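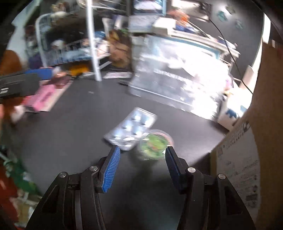 Notice to Users of the Rendard Sequence Archive

The Plimwood Institute regrets to announce a change in the service provided by its primer design tool. Users who submitted sequences during May are asked to read this notice in full before ordering any oligonucleotides.

The tool accepts a DNA sequence of up to 650 bases and returns a pair of primers suited to its amplification. In May it began to return a third. The third primer was the same in every case, whatever sequence had been entered, and it matched no organism held in the Archive.

The Institute first treated the matter as a software fault. The Jomach server was restored from an earlier copy, and the third primer continued to appear. A total of 1,768 submissions were affected. Users were advised to disregard the additional result, and most did so.

The Osei laboratory did not. Its staff ordered the primer and ran it against water, as a control. The gel showed a single clean band. They repeated the reaction with fresh reagents, in another building, and obtained the same band at the same height. On the seventh day the product was sequenced and, in accordance with normal procedure, deposited in the Archive.

The tool has returned two primers ever since.

An internal review has found no breach of the submission policy. The deposited sequence meets all requirements for length and quality. The field for source organism was left blank by the laboratory and has since been completed. The Institute has no record of the account used to complete it – the entry consists of one word, "present," and cannot be edited.

Users should be aware of the following. Searches of the Archive may now take longer than usual. Negative controls showing a faint band need not be reported. Laboratories that discarded the third primer may receive a delivery in its place, and are asked to sign for it.

The help desk closes at 7 in the evening. Messages received after that hour are being answered, but not by the Institute, and users are requested to keep copies of the replies.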